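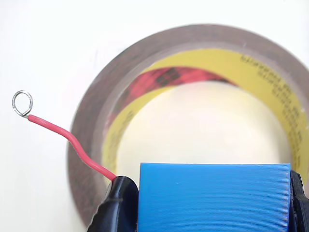 What is the cheapest way to ship books across the country when you move?

Media Mail from the post office is usually the cheapest for a few boxes. Once you get past ten or twelve boxes, get a freight quote too and compare.

Posted by lindodow_reader

I'm moving from a one-bedroom apartment in June and I have a lot of books, mostly paperbacks plus two shelves of art books that weigh a ton. The moving company charges by weight, and the estimator said the books alone come to more than 400 pounds. The drive is 1823 miles and my car is already going to be full. I don't mind if the books get there two or three weeks after I do. I do mind if the art books show up with crushed corners. Has anyone mailed this many? Did you get insurance? I've already sold what I was willing to sell, so please don't tell me to get rid of them.

6 replies, 3 shown

Farzad Tabrizi
June 11, 2021

I did this two years ago with a little less than you have. I mailed all the paperbacks by Media Mail and put the art books in the car.

Use small boxes. A box about a foot on each side, full of books, is as much as most people want to carry up a flight of stairs. The weight limit is 70 pounds but you should stay well under that. I kept mine near 35 and only one split, along a bottom seam where I had used a single strip of tape. After that I ran three strips on the bottom and one across each end.

Lay paperbacks flat in stacks and fill every gap with crumpled paper. If you can hear anything shift when you tip the box, open it and add more. Hardcovers can stand upright, spines against the side of the box, packed snug.

Put a sheet of paper inside each box with your name, the new address and a phone number. Labels do come off. I also wrote the address directly on the cardboard with a marker.

Media Mail can be opened for inspection, so don't put clothes or kitchen things in with the books. Notebooks with blank pages don't count as books either. I had to take two out at the counter.

Mine took between 8 and 19 days and they did not arrive together. If you won't be at the new place yet, ask the post office there about holding mail, or send them to a friend.

I bought insurance on two boxes out of the whole lot. For used paperbacks it didn't seem worth the money.

trultport77

just put them in the movers truck, its easier. I paid extra and didnt have to think about it

M. Amini

One thing to add for the art books. Wrap each one in plain paper, then cut two pieces of cardboard slightly larger than the cover and sandwich the book between them. The cardboard takes the hit on the corners. Don't use newspaper directly on a light-colored dust jacket, the ink rubs off.

For the freight option, I used a small company called Stostley that takes part of a pallet. They wanted everything dropped off at their dock, stacked and wrapped, and I had to pick it up from a dock at the other end. It took 90 minutes to stack and wrap because I had never done it. For me it came out a bit cheaper than mailing, but I live close to the dock. If you have to rent a van on both ends, I would mail them.

Weigh a couple of packed boxes on a bathroom scale before you decide. The estimator's number for mine was off by a lot.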